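How to budget for a corridor delivery robot before you ring a supplier

Quick one, written between calls. We did this for the Prirkness office in November and I'd do it in this order again.

Start with the route, not the brochure. Walk it. Tape measure, narrowest point, every door. Write down which way each door swings and who's got the key. Doors eat money. A robot that can't open a door needs either an opener on the wall or a person, and both go in the budget.

Next, simulate. Most suppliers will run your floor plan for a fee, or you do it yourself if someone in the team knows how. We paid Vatier £1,423 for the model and 18 test routes. Felt steep. Saved us ordering the wide base, so fine.

Ask for furniture in the model. Bare walls tell you very little. Chairs get left at corners, cabinets stick out into the aisle, and that's where the clearance goes. Get them to move a chair between runs and send you the stills from each.
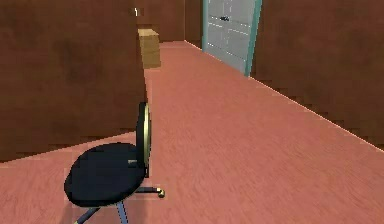
Then split your costs into two piles. One-off: the robot, charger, mapping visit, door openers, any floor repairs. Yearly: support contract, batteries, software licence, spare wheels. Keep the piles apart on the sheet or finance will add them up wrong. Ours did, twice.

Get the support price in writing. Essien quoted us £252 a month and it didnt include call-outs. Trastix did include them but wanted a five year term. Compare over the same number of years, otherwise its meaningless.

Staff time. Put a line in for it. Hüsnü Akbulut did our route checks and lost most of a fortnight to them, none of it budgeted.

Before you sign:

Narrowest gap measured by you, with the usual clutter left where it is.
Door list agreed with the landlord.
Test routes rerun if the layout has changed since the model was made.
Trial period written down, with who pays for the return.
Wifi checked at both ends of the route, and in the lift lobby if you've got one.

Order the charger socket early. Our electrician had a five week wait.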